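Noiphan word list, README

Version of March 11, 2026
Maintained by Montri Ongart

What is in this package

The Noiphan word list is a collection of dialect words from the river villages between Utard and Hendine. It contains 689 headwords with their meaning in English, the village where the word was written down and, where we have it, one sentence in which a speaker used it. The list was made for people who study the dialect and for families who have moved away and want to keep the words of their grandparents.

The oldest part comes from a handwritten school notebook of 1910. A teacher in Hendine asked her pupils to bring words from home and she copied them in a very regular hand. The rest was gathered in conversations in the villages.

Files

words.csv is the main table, one headword per line.
sentences.csv holds the example sentences, linked to the main table by the word number.
villages.csv gives the full name of each village and its short code.
spelling.txt explains the spelling rules and the exceptions.
changes.txt lists what was changed from one version to the next.

All files are plain text in UTF-8. Columns are divided by a semicolon, because many meanings contain commas. If your spreadsheet program shows everything in one column, please choose the semicolon by hand when you open the file.

Columns in words.csv

id: the word number. It never changes, also when a word is moved or corrected.
headword: the word in our spelling.
old_form: the spelling in the notebook, exactly as the teacher wrote it. Empty for words which are not in the notebook.
class: noun, verb, adjective or other. I have put all the small words under other, and I know that a linguist would divide them further.
meaning: a short meaning in English.
village: the code of the village.
source: N for notebook, T for talk, B for both.
doubt: contains a question mark if I am not sure of the meaning.

About the spelling

The dialect has no official spelling. The teacher in Hendine used the letters of the school language and was quite consistent, but she had no sign for the long open vowel, so she wrote it sometimes single and sometimes double. In the headword column it is always double. In the old_form column nothing was touched, and this includes two words where I believe she made a slip of the pen.

At the end of a word, the villages near Utard say a soft sound where Hendine says a hard one. I followed Hendine in the headwords. Readers from Utard have written to me that this looks wrong to them, and I understand it. The Utard forms are given in spelling.txt, in the section on final consonants.

How the list is prepared

The words are first typed into a working table, then checked against my paper cards, and after that a small script sorts them and writes the files. The script runs on a desktop computer at my house. Sorting needs special care, as the double vowel must come after the single one and ordinary programs do not know this. Please do not sort words.csv again with the normal alphabetical order and then send it back to me, it takes an evening to compare everything.

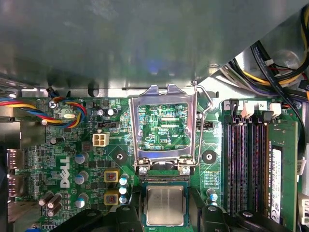 Inside the desktop case: Dell motherboard with the CPU load plate open.

The script needs no network connection and can be run again at any time. It stops if a word number is used twice or if a village code is missing from villages.csv, and it prints the line where the problem is. Spaces at the end of a line are removed silently.

Known problems

The fishing words are too few. The notebook was made by children in a farming village and the talks were mostly held in kitchens, so we have many words for pots, dough and weather and not enough for nets and boats.

Plant names are difficult. The same name can be used for different plants in neighbouring villages, and I am not a botanist. I have written "a plant with yellow flowers, used for tea" where I could not find out more.

There are 4 entries where the notebook page is damaged by damp and the end of the word is guessed. They carry the question mark in the doubt column, and the guessed letters stand in square brackets.

The village of Uden is only weakly represented. I hope to go there again in July.

Use and citation

You may copy the list, print it and use it in teaching, if you mention the source. Please do not sell it. When you quote single words in a paper, give the word number as well as the word, so that others can find it after a correction of the spelling. A suitable form is: Ongart, Montri, Noiphan word list, followed by the date of the version.

The example sentences are given without the names of the speakers. Some of them talk about neighbours, and I have left those sentences out, also where they were the best ones for showing the grammar.

Corrections

Corrections are very welcome, by letter or by e-mail. Please write the word number, the village you know the word from, and what should be different. If your family uses the word with another meaning, this is not an error but a new entry, and I will add it under its own number.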